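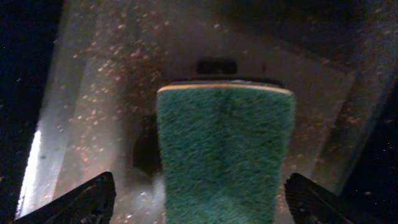
Who can apply for the evening stock auditor post?
Applicants aged 16 or over with school-level arithmetic. Prior warehouse work is optional.

Skulis is filling two part-time posts at its Kinyua depot, starting in September. Auditors check shelf records against delivery notes -- nearly 300 lines per shift -- and report mismatches to Zawadi Kaijage. Shifts end at 9 p.m. Training is paid at the full rate. Send a resume and two references to Muammer Polat, Staffing.

Posted Apr 13, 2024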